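Notebook, sim bench, August, started just after lunch

Carrying on from the last entry, where I'd given up on the space mouse for anything needing a wrist turn. Johanna has now got the hand controller talking to the simulated Franka (she did it in one evening, infuriating!) and I've spent the whole session driving the arm round the living room world with it. Much nicer. You squeeze the trigger to take hold of the arm, move your hand, let go, bring your hand back to somewhere comfortable, squeeze again. It took me a while to stop waving the thing around like a torch, but after that I was getting the gripper more or less where I meant it to be.

Things I want to remember before I lose them:

The hand-to-arm scale was set at 1:1 and that's too lively for close work. I've put it at 2:1, so I move twice as far as the gripper does. Slow for the big reach across from the base, lovely once you're down near the table. Johanna wants a button to swap between the two while driving and I think she's right, only we've run out of buttons my thumb can get to.

The recorder was starting when the world loaded instead of on the first squeeze of the trigger. So every demo began with me sitting there scratching my ear while the arm did nothing, and of course the learner would happily pick that up as part of the job. Fixed now. If you're using anything from the Hervieu folder, trim the start yourself, I haven't gone back to those.

Smoothing on the hand position: less is better. With the old setting the arm kept drifting on after I'd stopped, and I'd correct, and then it would catch up with the correction too, and off we'd go wobbling. Thierry looked at one of the traces and asked if I'd had too much coffee. (I had, but still.)

Dropouts. Episode 1532 has a gap of 500 milliseconds where no hand data arrived at all, and then the arm jumps to catch up. I've marked it bad. I'd like the arm to hold still after a gap and make me squeeze again before it moves, which is a bit annoying for the driver but a lot kinder to the data. Will ask Johanna if that's a big change on the Asis side or just a line somewhere.

On to the tin can, then, as that's where most of the afternoon went. Coming straight down on it is the awkward one, with the gripper pointing at the table and the can's rim right by the fingers. From the default view I can't properly see where the fingers are, so I end up guessing the depth and creeping.
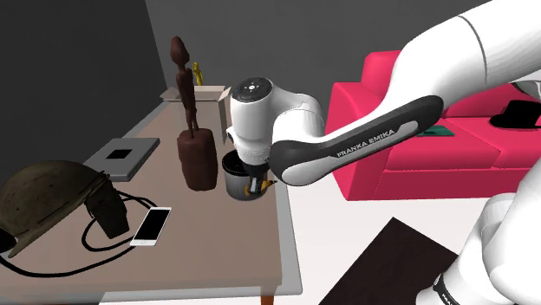
I tried three ways of coming in. Straight down from high up, then from the sofa side with a tilt, then a sort of halfway thing where I line up well above the rim, stop, and only then go down. The halfway one felt best by miles and I think it'll be the easiest to copy, as there's a clear pause where the lining up ends. I'd suggest we all drive it that way for the Wovthorpe set so the demos agree with each other. Thierry prefers the tilt. We can argue about it over tea.

Still to do: a second view from low down by the table edge, a click in the headphones when the fingers touch something, and the Avovano world needs its start poses shuffled, they're all the same at the moment. Also my wrist hurts, so someone else is driving tomorrow.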